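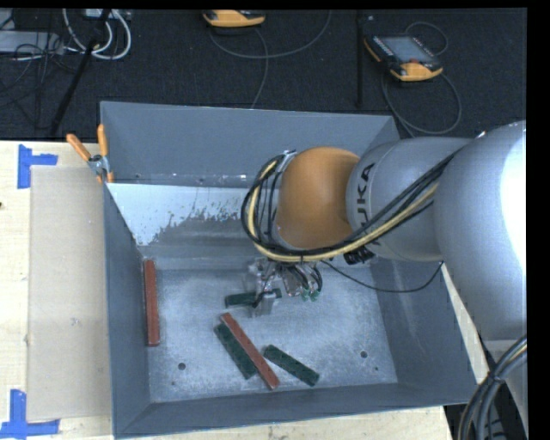

Rodville library's winter book swap beats its own record

12 August 2022

I went down to the Rodville library for the last hour of the winter book swap and came home with more than I took in, same as every year. My bag strap broke in the car park, so that's how that went.

Doina Hodžić, who has run the swap since it moved out of the church hall, told me 2,183 books went through this time. Last year it was 1,341, and she'd been hoping for 2,000 if the weather held. It didn't — we had rain both mornings — but people came anyway and stood about in wet coats reading the backs of things.

Crime went first, then anything with a dog on the cover. The cookbook table was picked clean by lunch (I got there too late, and I'm still a bit cross). Grigore Jitaru brought in a whole run of old railway histories and Meirion Lewis took the lot before they'd been put out, which caused some grumbling. My neighbour reckons he was waiting at the door.

The kids' corner was busy too. Prys Gittins read aloud for 2 sessions and had to do the one about the wombat over again by popular demand!

Leftovers are going to the reading room at Plivuvley, and they'll be happy to have them after losing so many shelves to the leak in January. If you meant to bring a box and forgot, the front desk will take paperbacks in good colour and condition until the end of the month. No encyclopedias, please. Doina was very firm about that.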